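# Brirna travel tripod: six months of cold feet and long exposures
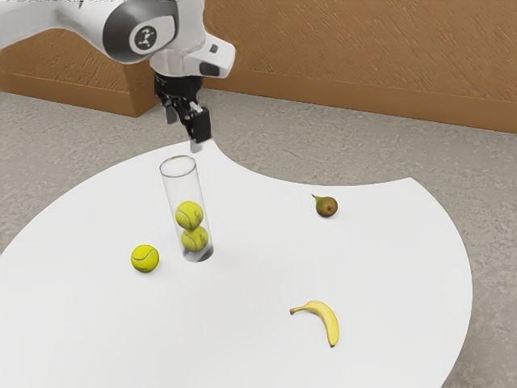

*White arm, black gripper, clear cylinder on the table*

I bought the Brirna in October, after my old tripod dropped a leg section into a rock pool and I decided I'd had enough of aluminum twist locks. It set me back 400 dollars with the head included, a lot for me, so I wanted to give it a proper run before writing anything.

I mostly shoot dusk and dawn on the coast, with the odd night out for stars. That means wet sand, wind, and a lot of standing around with a thermos. The legs on this thing are great! They flip out at three angles, and the widest one gets the camera nearly down to the sand, so you can put a bit of foam or a nice wet pebble right up front. Four-second exposures come out sharp in a decent breeze. Thirty seconds is fine too, as long as I leave the center column down (raise it and you can watch the whole lot wobble).

The ball head is where I get grumpy. It holds my 93 mm lens without creeping, but the pan lock is tiny, and with gloves on I kept grabbing the wrong knob. Twice I loosened the ball instead and my horizon slid off just as the pink was getting good. I've since stuck a blob of sugru on the pan lock and we get along better.

My friend Pouran Bagheri came out with me to Pestine Head with her Nyaga, the 600 dollar one, and we swapped for an evening. Hers is stiffer, no argument. It's also a pain to carry up that path, and she was the one asking for a rest halfway. We both got the same sunset over the lighthouse, and I like her version more, but that's because she waited ten minutes longer than I did for the clouds to light up.

A few small things:

- The feet unscrew for spikes, and the spikes are in the box.
- Sand gets into the bottom locks. Rinse them the same night or they crunch.
- The bag strap is awful. I use one from an old Hoser bag.
- The hook under the column is handy for hanging a water bottle on windy nights.

I took 504 frames of the tide coming in for a time lapse and the framing didn't shift once. Four stars from me, and it'd be five with a bigger pan knob.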